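Unit 3 handout. Read before the bench session and bring it with you, with a pencil or two you don't mind shortening.

# Dry media: pencils, points and sharpeners

Drawing Materials and Studio Practice, Derkgate building, room 18

## What we covered last time

Last week was paper: weight, tooth, sizing, and why a cheap sketch pad pills when you erase on it. You should have a page of swatches from that session. Keep it, because you will repeat the same eight swatches in this unit with three different points and compare.

## The pencil itself

A graphite pencil core is a fired mix of graphite and clay. More clay gives a harder, paler line. More graphite gives a softer, darker one. The H grades are hard, the B grades are soft, and HB and F sit in the middle. Makers don't agree exactly on where each grade falls, so a 2B from one company may look like a 3B from another. If you are working on one drawing over several weeks, stay with one maker.

Things to check before you buy:

- Look at the end of the pencil. The core should be in the center. If it is off to one side, the sharpener will cut wood on one side and leave a collar of it against the core on the other.
- Look at the seam where the two halves of the casing are glued. A gap means it may split.
- Roll it on a flat surface. A round pencil that wobbles is warped and will never sharpen evenly. (Hex pencils are harder to judge this way. Sight down the length.)

Dropping a pencil on a hard floor can crack the core inside the casing. You find out later, when the point falls out each time you sharpen. There is no repair worth doing. Cut it back past the break and use the rest.

Colored pencils have a core of pigment, filler and binder, usually wax or oil. They are softer than most graphite and break more easily under a blade. Wax also builds up on the cutter, so clean it after a set of colored pencils and before going back to graphite.

## Kinds of sharpener

**Handheld.** A single fixed blade in a wedge. Cheap, portable, and fine until the blade dulls, which is sooner than most people think. Signs of a dull blade: the shaving comes off in crumbs where it used to come off in a ribbon, and the wood looks torn.

**Hand-crank.** The usual desktop kind has a helical cutter, a steel cylinder with spiral edges, set at an angle inside the housing. Turning the crank carries the cutter around the pencil, which stays still. The cut is even on all sides and the point is longer than most handheld sharpeners give.

**Electric.** Quick, good for large batches. It takes off more than you want if you don't pull out in time. We don't use these in the studio.

**Knife and sandpaper.** Slow and the most flexible. You choose how much core to expose. Covered in Unit 4, not now.

## Using a hand-crank sharpener

Models differ in how they take the pencil. Some have a spring clamp on a front plate that you pull out and load. Others have a plain hole and you hold the pencil in it yourself. Find out which kind you have before you start cranking.
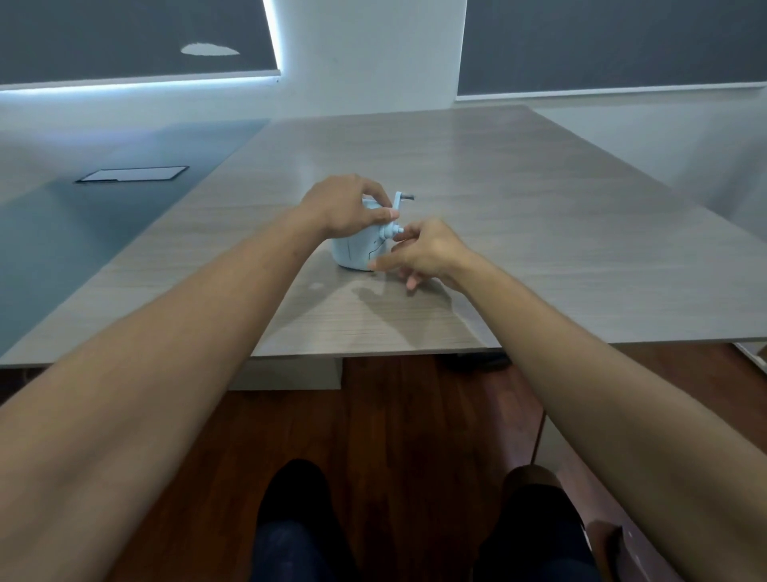 Most bad points from a crank machine come from movement in the body. A unit that is screwed or clamped to the bench takes care of this. With a small one standing loose on a table you have to do it by hand: put the left hand over the top and back of the housing, fingers wrapped around the upper edge, and leave the right hand for the knob. The thumb and index finger are enough on a small knob, and the other fingers can hang free. If you find yourself gripping with the whole fist, you are probably forcing a dull cutter. This hold suits the clamp type. On the plain-hole type one hand has to stay with the pencil, so that kind needs fixing down.

Procedure for the clamp type:

1. Set the machine on a flat, dry surface, away from the table edge.
2. Check the shavings drawer. Empty it if it is more than half full.
3. Load the pencil straight and let the clamp close on it.
4. Hold the body, then turn the crank at a steady pace, in one direction only.
5. Stop when the resistance drops. The cutter has run out of wood to take.
6. Open the clamp and draw the pencil out straight. Twisting it on the way out snaps long points.

Some clamps leave small tooth marks in the paint. These do no harm. If they bother you, wrap one turn of paper around the pencil where the clamp bites.

## Faults

| What you get | Likely cause | What to do |
|---|---|---|
| Wood longer on one side | Off-center core or pencil loaded crooked | Reload; if it repeats, try another pencil |
| Point breaks inside | Cracked core, or very soft lead | Cut back; go one grade harder |
| Crank turns, nothing cuts | Pencil not gripped, or used up | Check the clamp; check the length |
| Crank jams | Broken lead in the cutter | Open and tip it out, don't force it |

For a jam, take the drawer out first, then the cutter if your model allows it. A stiff brush clears most of it. Don't put a finger near the spiral edges. They are sharp even when they cut badly.

## Bench exercise

Work in pairs, one machine per pair. Use the Cowie pad from your kit, not the Zilia newsprint, which is too soft to show the difference.

- Sharpen one H, one HB and one 4B to a full point.
- Make your eight swatches with each.
- Blunt the 4B on scrap until it has a flat facet and repeat two of the swatches.
- Write beside each row which grade and which point.

Hand in the sheet at the end. Shavings go in the dry bin by the door – never down the sink.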